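Gesucht: Menschen mit ruhiger Hand und etwas Geduld für unseren Greifervergleich in Simulation und Werkhalle

Projekt Tiria – Teilnahme vor Ort, Beginn im Januar 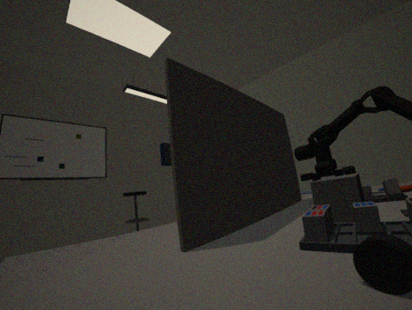 Jhun Rivera meinte nach dem letzten Durchgang, man unterschätze völlig, wie unterschiedlich sich zwei Greifer anfühlen, wenn man sie mit demselben Controller steuert. Nach einer Stunde habe man einen klaren Liebling, und beim nächsten Würfel sei man sich dann schon wieder nicht mehr sicher.

Genau diese Eindrücke möchten wir sammeln, und zwar von möglichst vielen verschiedenen Menschen. Bei Hiladex entwickeln wir Bediensoftware für mobile Roboter mit Arm, also für Geräte, die durch einen Raum fahren, etwas aufnehmen, auf ihrer Plattform ablegen und an anderer Stelle wieder absetzen. Im Projekt Tiria vergleichen wir nun zwei Greifer und zwei Arten der Steuerung miteinander. Der Zweifingergreifer ist uns seit langem vertraut, der Sauggreifer namens Rathore ist noch recht neu im Haus, und wir sind ehrlich gespannt, wie er bei Ihnen ankommt. Gesteuert wird einmal mit einem gewöhnlichen Gamepad und einmal mit einem Handgriff, der die Bewegung Ihres Unterarms überträgt.

Der größere Teil der Versuche läuft in der Simulation. Sie sitzen am Bildschirm, fahren durch einen nachgebauten Büroraum und greifen Würfel und Quader unterschiedlicher Größe. Mal ist die Sicht frei, mal versperrt eine Stellwand den Weg, und dann heißt es rangieren. Am letzten Termin geht es in die Werkhalle an den echten Roboter, natürlich mit Einweisung und immer mit jemandem von uns am Not-Halt. Das ist erfahrungsgemäß der Termin, auf den sich alle am meisten freuen!

Was Sie erwartet

Insgesamt sind es drei Termine zu je zwei Stunden, mit Pause, Kaffee und auf Wunsch auch Tee. Pro Termin bearbeiten Sie 10 Aufgaben, zwischendurch füllen Sie kurze Fragebögen aus, und zum Schluss setzen wir uns noch einen Moment zusammen und reden darüber, was gut ging und was Sie geärgert hat. Letzteres interessiert uns besonders. Für die vollständige Teilnahme zahlen wir eine Aufwandsentschädigung von 200 Euro, Fahrtkosten im Nahverkehr kommen gegen Beleg hinzu.

Wen wir suchen

Sie sollten volljährig sein und Deutsch oder Englisch gut genug verstehen, um den Anweisungen am Gerät sicher folgen zu können. Vorkenntnisse in Robotik brauchen Sie nicht. Wir freuen uns über Leute, die noch nie ein Gamepad in der Hand hatten, genauso wie über alle, die damit groß geworden sind. Auch Linkshänderinnen und Linkshänder sind sehr willkommen – der Handgriff lässt sich umbauen. Wenn Ihnen bei 3D-Ansichten am Bildschirm leicht schwindlig wird, sagen Sie uns bitte vorher Bescheid, dann planen wir kürzere Blöcke ein.

Ort und Anmeldung

Die Termine finden in unseren Räumen im Gebäude Onside statt, Raum 287, Eingang über den Hof. Möglich sind Vormittage ab 9 Uhr und Nachmittage ab 14 Uhr, freitags leider nur vormittags. Schreiben Sie uns einfach ein paar formlose Zeilen über das Kontaktformular, Stichwort »Greifervergleich«, und nennen Sie uns zwei oder drei Zeiten, die Ihnen passen würden. Ein Lebenslauf ist nicht nötig. Jhun Rivera meldet sich dann bei Ihnen und schickt vorab die Einwilligungserklärung und die Hinweise zum Datenschutz zu, damit Sie alles in Ruhe lesen können.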